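Pultell Reading Room — book condition checklist
Item 326, paperback, Chinese text. Checked Wednesday, table 5.

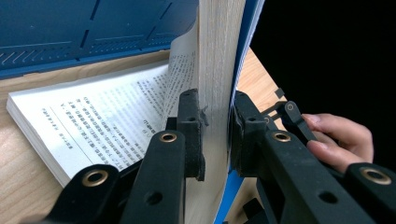

Item 326 open on the table, blue stand behind. Small torn flap at the side of the page block.

1. Cover
Bright blue. Spine to be looked at again when the book is closed. Comment: do not put a label on the front, the Halás labels leave a mark when they come off.

2. Page block
Cream paper. One small torn flap sticking out at the side. Comment: repair with thin tissue and paste. No sticky tape, including the sort sold as removable.

3. Loose or lifting pages
One loose page, bending up from the left half. Comment: find its place by reading across from the page before, then note the page number on the slip. Do not push it back in by guesswork — the last one was returned in the wrong place and had to come out again.

4. Curling
Paper curls upward near the inner end of the left page. Comment: close the book and leave it under the flat board overnight. Check again before it goes back on the shelf.

5. Print
Vertical columns, small type. A narrower column of smaller text stands apart from the main one, and there is a small circled marker between the lines. Comment: printed matter should not be entered as a reader's mark. If in doubt, leave the box blank and ask at the desk.

6. Writing, stamps and stains
Full check still to do, page by page. Comment: the shelf list has this title with a Curnance stamp. Record where the stamp is, or write "not found".

7. Stand and table
Blue plastic stand. Comment: wipe the slots and the lip before use, dust collects there. Thick paperbacks should lie flat while pages are being turned and go on the stand for reading only.

Result: not for loan until items 2 and 3 are done. Send to the Hitow repair shelf with slip 2270 inside the front cover.
Next check: June.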